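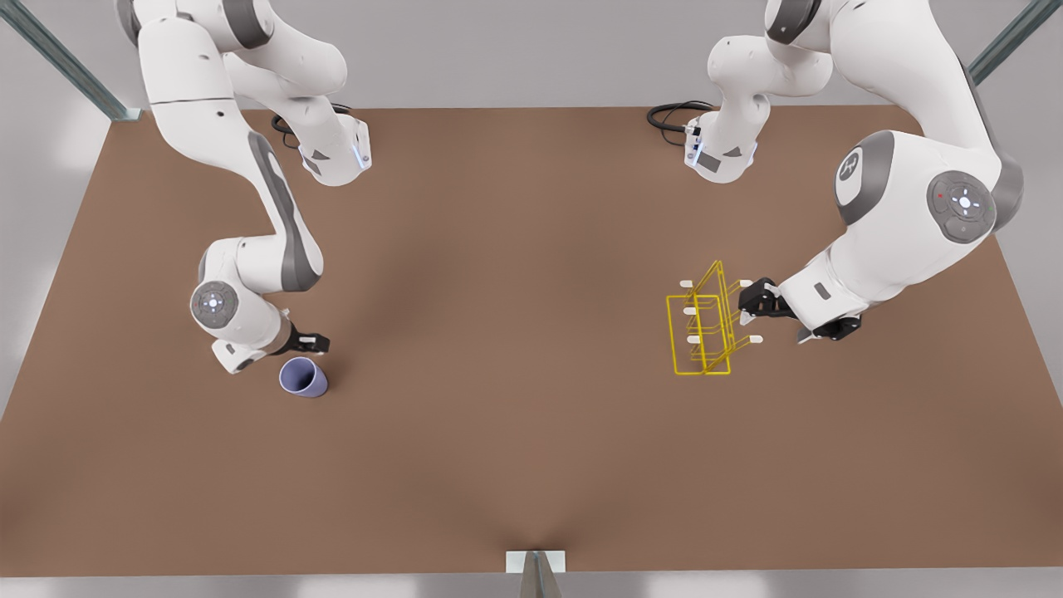
Dimus finishes second Cosico mixtape, 11 tracks due in March

Rapper and producer Dimus has completed work on "Hou," the follow-up to the self-titled Cosico tape. The project runs 11 tracks and will be released in March as a free download, with a cassette edition limited to 2,000 copies.

All production is credited to Dimus except for two songs handled by Prakeck, who also mixed the record. According to the track notes, most of the beats were built on a hardware sampler at a 12-bit setting, then bounced to tape before the vocals were added. Tempos stay low. The opening single, "Ladder Rent," sits at 69 beats per minute and uses a filtered organ loop with no snare until the second verse.
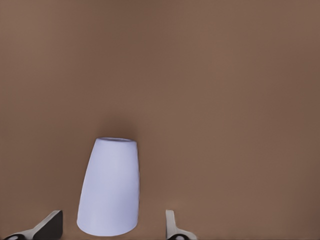 Guest verses are limited to the back half of the tape. Mohammed-Awal Osei appears on tracks seven and nine and shares writing credit on both. Osei recorded his parts separately and sent them in as dry vocals, and Prakeck added the delay and room effects during the mix.

The cassette carries the same sequence as the download, plus instrumental versions of the two Prakeck songs at the end of side B. Total running time for the download is around 38 minutes. A video for "Ladder Rent" has been shot and will go up the same evening as the tape, at 9 p.m. Eastern. No tour dates have been announced.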